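Writing rules that people can follow

Ratih Yusof has spent the last three years on a document of 14 pages. It is the house standard for two-arm robot cells at Jatholm, and every new operator reads it before touching a start button. The first version was 90 pages long. "It was complete, and it stayed in the drawer," she says.

We met in February, in the small kitchen next to the lab at Skadaven. She had printed the standard for me and had already crossed out two lines with a pencil.

Her way of working is simple to describe. A rule enters the document only if a person standing at the table can check it with the eyes. "Be careful with cables" was removed in the first year. Now the text says that each cable must have enough slack for the full reach of the arm, and that the operator moves the arm by hand to every corner before the first run of the day. "If I write 'careful', then everybody is careful and nothing is changed," she says.

I asked her which rule people complain about most. She laughed and said it is the one about bins. Bins must be marked by hand or by label on the rim, and they must go back to the same place after each break. Daichi Shibata, who trains the operators, was against it at first. "I thought it was for the auditors," he told me later by phone. "Then I looked in our log. We had 682 stops in one season, and many of them began with a bin that was standing a little wrong."
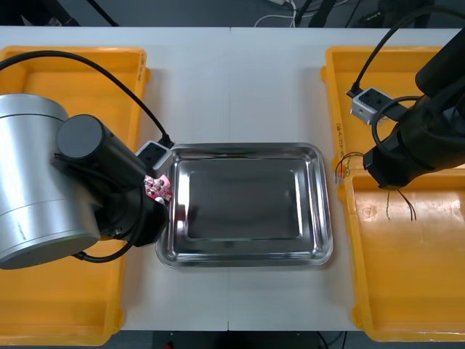
Two arms over the work table, with a steel tray between the yellow-orange bins.

The standard also says who may speak during a run. One person gives the commands, and the second person may say only "stop". Shibata likes this part best. In his opinion most of the 19 rules are about people, and the robots only suffer from them.

Yusof is less sure. She is now rewriting the chapter on grippers, and she wants to try it first with the night team at Wivby - they have not seen any of the earlier versions. "They will tell me which sentence is bad," she says. The new text should be ready before the summer.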